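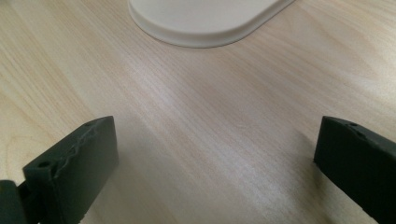

Start-of-session rules for the handheld grippers, July 2024

Spent the morning with Nomvula Shezi turning our pile of sticky notes into one set of rules, and I'm really pleased with it! The Lehtinen sheet was fine for the fixed arms but said almost nothing about a tool you carry around in your hand, so we kept its numbering and rewrote the rest.

What we have now:

1. Start open, and start away from the object. Fingers apart, bare tabletop between them, the white piece well beyond the tips. Nomvula wants the first moments of every recording to look like this and I agree – an approach that begins with the fingers already on the rim is no use to the Trerkance people.

2. Both fingers in view before you move. If only one shows, stop and fix the camera mount. Don't fix it halfway through.

3. Check the screw holes along the top edges of the fingers. Anything cracked around a hole gets the finger pulled and tagged.

4. Ridges on the top of a printed finger are OK. Ridges on the gripping face are not. We argued over this one for ages (I wanted to reject both) but the top never touches anything, so I gave in.

5. Watch for glare on the tabletop. Pale wood washes out fast under the Zirthorpe lamps. Turn the lamp, leave the exposure alone.

6. Retire finger pairs at 1,000 closes. Always swap both. The old limit was 800 and we were throwing out perfectly good parts.

On 6, the Virkumer log has one pair at 1,847 closes with the faces still square, so there may be room to go higher. Leaving it until October, when we'll have more pairs to compare.

Tried the whole list on 4 people after lunch. Rule 2 got skipped the most, so it's going in bold on the bench card. Love how quick the check is once you've done it a couple of times – by the end they were doing it without looking at the sheet.

Still to do: wording for tall objects, where rule 1 gets fuzzy. Nomvula has a draft. Also need more tags, the red ones.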